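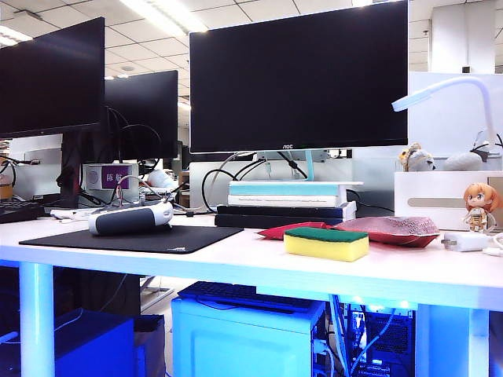
Monitors on an office desk, one of them raised on a stack of books.

Zirkby Tells Office Managers to Hold Off on Costly Desk Makeovers

BEAULIEU – Companies are being sold a lot of furniture in the name of healthy backs, and a good share of the claims behind it don't hold up, according to a buyer's guide released Friday by workplace advice firm Zirkby.

The guide looks at 70 sales brochures for chairs, risers and sit-stand desks. Only four gave any source for their health claims. Two of those pointed back to the seller's own website.

"I keep reading that a desk will make people happier by lunchtime," said Colleen Petrenko, who wrote the guide. "Maybe so. I'd like to see who they asked."

Petrenko doubts that most offices need a full refit. She suggests a 10-minute check at each desk before any money is spent: screen height, chair height, glare from windows, and whether the person sitting there has a complaint in the first place. Some won't. A stack of books under a monitor can do the same job as a store-bought riser, the guide says, as long as it sits flat and stays put. 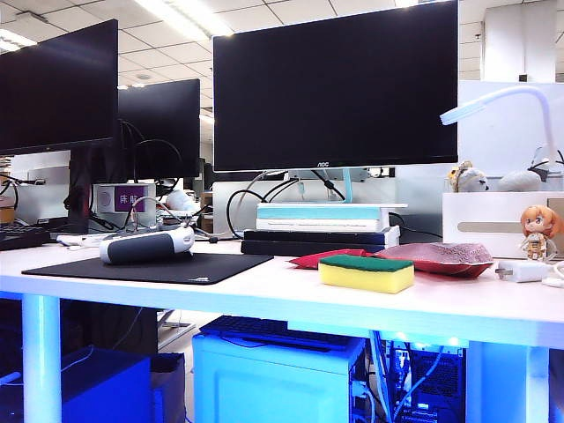
What the Guide Leaves Open

Zirkby makes no promise that its own advice will cut sick days. "We don't have those numbers, and I'm wary of anyone who says they do," said Darcy Beaudoin, head of research. The firm plans to follow staff at its Fitberg office through June – a small group, Beaudoin admits, and one that knows it is being watched.

The guide is free to office managers on request. It carries no ads, and no furniture maker paid for it.

Media contact: Darcy Beaudoin, Zirkby press desk, Beaulieu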